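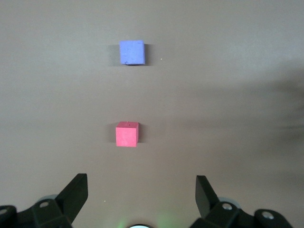

The aim of this project was to find out how well small foam cubes serve as sorting and stacking pieces, and which table covering suits them best. The work was carried out at Endden as part of the materials module, using cubes supplied by Restex. Foam was chosen for its low weight and matt finish. It marks easily, however, and the edges are the first part to suffer: the blue cube has a small chip or dent at one bottom corner, and faint pits can be made out on its surface. Damage of this kind was recorded but did not lead to a piece being withdrawn.

Method

A plain covering was preferred to a patterned one, so that the colours of the cubes would remain easy to tell apart. Each trial began with the cubes set out separately on the table and ended when they had been brought together. The series comprised 66 trials, divided between 2 lighting arrangements.

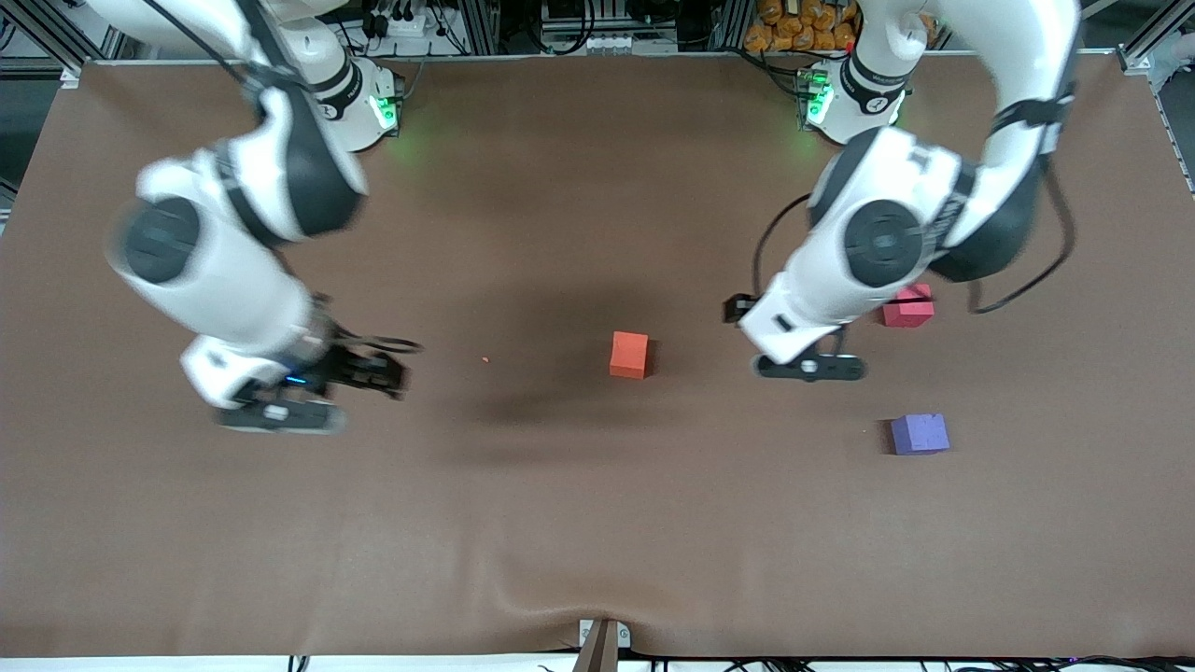 Shadow proved to be the main difficulty. Darker areas of the table made edges harder to judge, and the lighter colours were affected less than expected. Wrinkles in the covering were smoothed down between trials where they lay close to the cubes.

Further work

A second series is planned for September with denser foam. The covering will be stretched more tightly and the results compared with those of the Trirkley group.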